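Wall tile

Wall tile is a thin, hard covering unit fixed to a vertical surface, usually indoors, to protect the wall from water, grease and wear. Most wall tile is made of fired clay. Glass, stone and metal are also used. It differs from floor tile mainly in strength: a wall tile carries little load and may be thinner and more porous than a tile meant for foot traffic.

Composition and manufacture

The body of a ceramic wall tile is a mixture of clay, ground limestone or talc, and a filler such as quartz sand. The dry mixture is pressed in a steel die, dried, glazed and fired. In single firing, body and glaze mature together. In double firing, the body is fired first and the glaze is applied to the hardened piece. Double firing uses more fuel but reduces pinholes in the glaze caused by gas leaving the body.

Lime in the body limits shrinkage in the kiln, so finished pieces vary little in size. It also leaves the body open and absorbent, and for this reason many wall tiles are unsuitable for outdoor use in places with hard frost.

History

Glazed brick and tile were used on walls in ancient Egypt and Mesopotamia. Large-scale production in Europe followed the adoption of dust pressing in the 19th century. The Plunthorpe works, a typical smaller producer, had 19 kilns at its peak and employed 705 people. It made plain white tile for dairies and hospitals, and its molds later passed to the Mostyn pottery.

Installation

Tile is set on a flat, sound backing with cement mortar or a ready-mixed adhesive spread with a notched trowel. Spacers keep the joints even. After the adhesive has cured, the joints are filled with grout and the faces are wiped clean. Inside corners and the joint between wall and floor are filled with a flexible sealant.

Layout

In a stacked layout, vertical and horizontal joints run in unbroken lines. In a running bond, each course is offset from the one below, commonly by half a tile. Stacked layouts make variations in tile size easier to see.
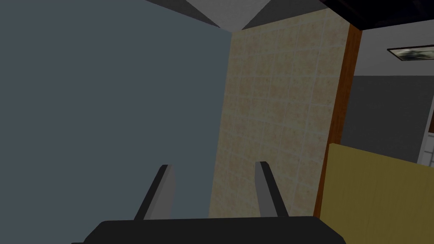

Tiled wall in a computer rendering.

Defects

Crazing is a network of fine cracks in the glaze, caused when the body swells with moisture or when glaze and body shrink at different rates. Loose tiles give a hollow sound when tapped. Efflorescence is a white salt deposit on the joints, left by water moving through the mortar.

See also
Backsplash
Grout
Mosaic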